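Clearing a Desk in One Pass: Notes from the Matura Office

Filed under: Workspaces | Storage | Interviews

2018-09-02

The office manager at Matura keeps a written procedure for clearing a desk. It runs to 3 pages and covers 131 desks on two floors. The company moved its staff to shared seating in March, and the procedure was drafted in the same month. We spoke with her at one of the desks, a light wooden model with a rounded edge, while the afternoon clear was under way.

"The order is drinks, then ceramics, then paper," she said. "Drinks go first. An open mug can be seen from across the room, so people deal with it. A capped bottle looks finished with, and it gets knocked over or left until the next morning."

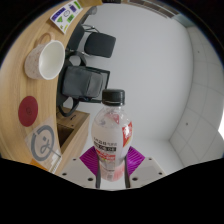 Bottles are sorted by what is left in them. Anything sealed goes back to the owner's locker. Anything opened goes to the kitchen, where it is emptied before recycling. The manager does not ask her team to judge by color. A milky-white drink with a pinkish tint, in a clear bottle with a pink-and-white label, can be full strength or half melted ice for all anyone can tell. "The rule is the cap," she said. "If the ring is broken, it's open. I don't want a discussion about it."

Ceramics are the second stage. The procedure says that a mug must be stood upright and checked before it is carried, and that a mug on its side is treated as a possible spill. The area under it is wiped whether or not there is a mark. Coasters stay where they are. The office had cork ones until the spring, and they were replaced with round ones that can be rinsed.

"Cork held the coffee," she said. "You would lift it and there was a ring under it, which is the thing it was bought to prevent."

She is less settled on the subject of paper. Stickers, cards and booklets are classed as personal if they are printed in color and as office material if they are not. She described this as a poor test -- the Gendevo training cards are full color and belong to the company -- but it is quick, and the error rate has been acceptable. Items classed as personal are placed flat at the back of the desk for one day. After that they go into a tray with the desk number on it.

The trays are made by Fikre. She ordered 275, two for each desk and a reserve of 13. The small desk organizers came from a different supplier, Delent, and she would not order them again in the same size.

"They are fine for pens," she said. "People put another container on top, and then the top one has all the small parts in it. Clips, adapters, a key. You can't move the bottom one without moving both."
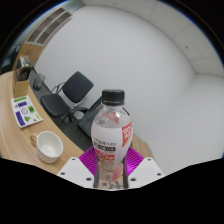
Vol. 3, No. 3

Her preferred layout has no stacking at all. The organizer sits at the far end of the desk, cups stay on the side nearest the user, and printed matter lies between the two. Cups are not to be set down past the desk edge, on the floor or on a ledge. The wall cabinets with glass-paneled doors are outside the procedure and are handled once a month.

A full clear of one desk is timed at 3 minutes. She has tried to shorten it by dropping the wipe-down, and went back to the longer version within a week. The remaining problem is labels. Staff have asked for a name strip on every cup and bottle, and she has put off a decision until the present stock of trays is numbered.

"I would label the shelf before I labeled the cup," she said. "The shelf is still there the next day."

Comments (3) | Shares (131)

Contact the editors | Copyright 2018 | Back to top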